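Open Day at Prundwood

1. Morning

Badge 46. They ran out of lanyards so mine was on string. February, rain, the bus late, and I came in behind a school group already halfway down the hall, all of them shouting at the big screen.

Gasov was running the bedroom. Simulated, the guide said, quick, like it was a bad word. She'd done this talk 4 times since breakfast. One arm up by the bed, the other down at the desk.

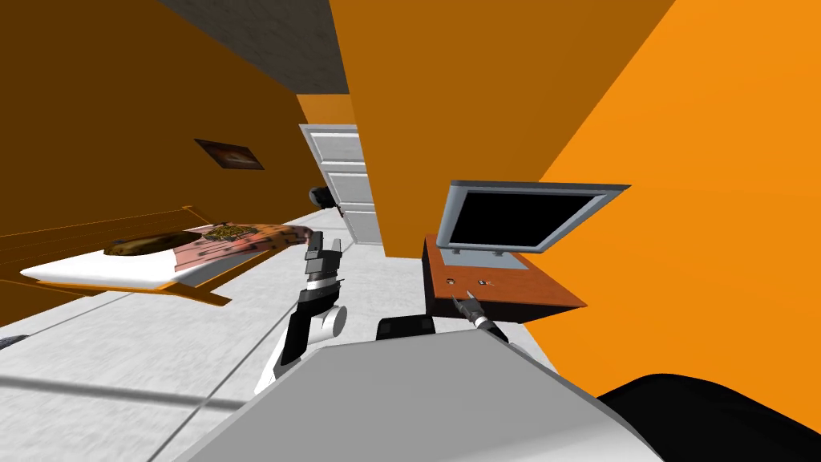

2. The Question

A kid asked did the robot sleep there. Laughter. The guide said no, it practices there, 1000 rooms like this one, then it goes to Adinden and does real ones. Real rooms. Real people in them.

I wrote down Adinden. My mother's place. Room 66, end of the corrider, tea at four.

I hadn't known. Or there was a letter and I hadnt read it.

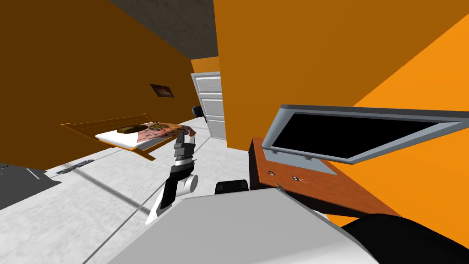 My mother never let anyone make her bed. Not the nurses, not me. Hospital corners, done by seven, don't touch it. And up there the black fingers hung open by a patterned blanket – pinkish, near enough the one she took with her – and I wanted to yell at the screen. Leave it. She'll do it. Then I thought of her hands last month, and the corner she couldn't get to tuck.

The guide asked if there were more questions. I put mine up, string and all.

"Can it be told to wait?"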